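July, 3.40 pm. Bench notes, glow face paint for the party range

Second go at the Eltari neon sticks, the ones Vatham want us to put in their festival packs. The sales sheet says "all night wear" and "glows for hours". I have my doubts on both counts, so I put swatches on my own forearm at nine this morning and left them alone.

Green and yellow still look decent. Pink has gone patchy at the wrist where my cuff rubs. Blue was poor from the start and needs three coats before it shows under the UV tube at all. The orange is the same orange as last time whatever the new label says. I held the two side by side and could not find a difference — if they've changed the recipe I'd like to see it in writing.

Eltari also claim 16 shades. Six of those are the same colours with glitter in. Fine for a shop listing, I suppose, but I'm not testing them twice.
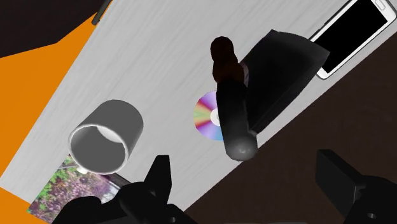 Removal next. Soap and warm water took most of the green off. Yellow left a stain, faint but there, and it was still there after a baby wipe and some cold cream. Not what you want on a bride's face the morning after her hen night, or worse, the morning of the wedding. The leaflet says "washes off easily" and I would take out "easily" before this goes anywhere.

Batch 3396 was the one with the soft sticks. Left one on the windowsill over lunch and it slumped in its tube. The Jetville sticks did not, same sill, same hour. They are duller under the lamp, though, so no clear winner.

Vatham are asking for 900 packs and keep asking when. My answer is the same as last month: when I've seen a full evening's wear on someone who is sweating and dancing. Sitting at a bench proves very little.

To do:
Repeat yellow with the Roman primer underneath. Not hopeful.
Patch test behind the ear, overnight, green and pink only.
Ask Eltari what the pigment in the blue is. They dodged it last time.
New UV tube, the old one flickers and I don't trust the blue result fully until it's changed.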